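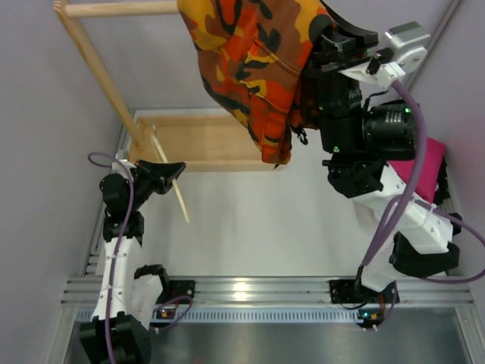

Drumberg Laundry Demos: README

Welcome, and thank you for taking an interest in this collection! It holds demonstrations of two robot arms handling clothes at a small wooden drying rack, every one of them steered from start to finish by a person at a pair of hand-held leader arms. There is no scripted motion anywhere in it. If the left arm dithers for a while before making up its mind, that is one of our operators dithering, and we have left it in.

Last updated Jul 11, 2021. Maintained by the Drumberg group at Vernness.

What you get

The release has 917 episodes, split into 6 task folders. Of these, 494 are marked as successes by the operator at the end of the run, and the rest are marked as partial or failed. Please don't throw the others away before you've had a look at them! Some of our favorite recoveries are in the partial folder, where a garment ends up on the rack crooked but still counts as a very respectable piece of steering.

The tasks are hanging a garment over the dowel, taking it down again, straightening one that has bunched up, moving it along the dowel, working with a thin wooden stick near the tray, and a free-play folder where operators were told to do whatever they liked with the rack and the clothes for a few minutes. Free play is messier than the others and also, we think, the most useful for pretraining.

How the episodes were recorded

The operator sits facing the cell and moves the two leader arms, and the follower arms inside the cell copy the joint positions. Gripper opening is read from a trigger on each leader. One camera looks down into the cell and does not move during a session, though it was taken off for cleaning in March and put back at a very slightly different tilt. We recalibrated afterwards, and the calibration folder has both versions, named "before" and "after." Each episode's metadata says which one applies, so please read that field and don't guess from the picture.

Camouflage prints, by the way, were a deliberate choice for part of the set. Plain cloth gives you nice clean outlines, and we found our early models leaned on those outlines far too much. A busy pattern makes it harder to tell a fold from a blotch, and the same goes for the people doing the steering, who asked for more practice runs with those garments than with any others. Practice runs are not included.

File layout

Each episode is a folder with the video, a table of joint positions for both arms, a table of the operator's commands, and a short text note. The commands and the measured positions are separate on purpose. They disagree whenever a gripper is pushing against something, and if you are training a policy you almost certainly want the commands as your targets.

The notes are free text. Some operators wrote a whole paragraph and some wrote "ok."

Known problems

Episode 2,516 is not a typo. Episode numbers come from the recorder's own counter, which also went up for practice runs and aborted starts, so there are large gaps.

Cables move with the arms and sometimes pass in front of a gripper. We haven't masked them out.

The gripper trigger on the left leader was replaced partway through the project, and the older one closed a little late. The field "trigger_old" is set to true for the episodes it affects.

Success labels were given by whoever was steering, and people vary in how proud they are. For the straightening task in particular, treat the labels as an opinion.

Using the loader

The Arellano loader reads this layout directly. Point it at the top folder and choose a task by its folder name. Version 2 of the loader drops the notes by default, so pass keep_notes if you want them.

Splits

We provide a train and a test list. The test list holds out whole garments, so nothing you evaluate on has been worn in during training, so to speak. An earlier copy hosted on the Drurcombe mirror used a random split by episode, and numbers from the two shouldn't be compared. If you have that copy, the lists in this release can simply be dropped in over the old ones.

Corrections are very welcome through the issue tracker. Please include the episode number and the time in the video, and we'll fix the label in the next release.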